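Why Do Keys Need a Keychain?

By Tamunoemi Igwe

A key is a very small thing, but it can open a very big door. Because it is so small, it likes to hide. It goes under the sofa, or to the bottom of a school bag, between the pencils and an old apple. A keychain makes the key bigger, so your hand and your eyes can find it more quickly.

The most important part of a keychain is the ring. Keys hang on it, and a toy or a name tag can hang on it too. Many key rings are made from one long piece of metal wire, turned around two times like a spring. You open it a little with your fingernail and push the key along the wire until it has gone all the way around. Your fingernail may not enjoy this. Ask an adult to help you.

Some keychains carry a soft toy. Maybe you know somebody who has a bear or a rabbit on the keys. It can also be a chicken!
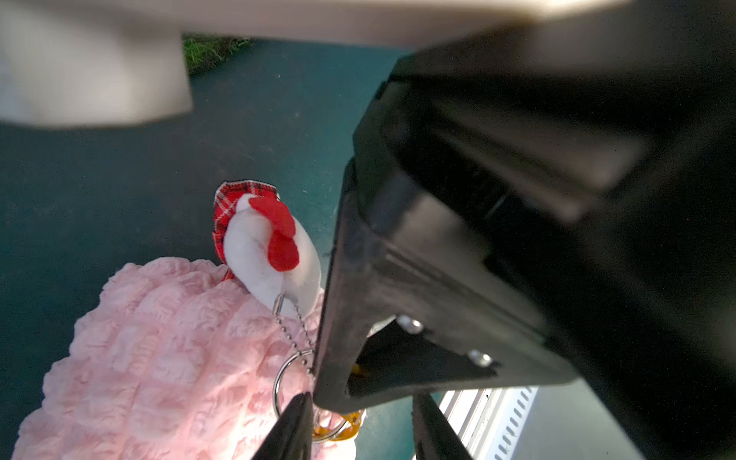 What is inside a soft toy?

The outside of a plush toy is a cloth with many short, soft hairs. Inside there is often a light filling, which looks like cotton from a cloud. A person sews the pieces of cloth together with the wrong side out, and leaves a small hole. Then the toy is turned through this hole, like a sock, and the filling goes in. The last stitches close the hole.

Try it at home

Put one key in a bag with 4 other small things. Close your eyes and look for the key with your hand only. Now put a keychain with a soft toy on the key and try again. Which time was faster? Ask your family to try also, and write down who was the fastest.

New words

Plush: a soft cloth with hairs, a little like fur.
Stitch: one small step of the thread through the cloth.
Filling: the soft material inside a toy or a pillow.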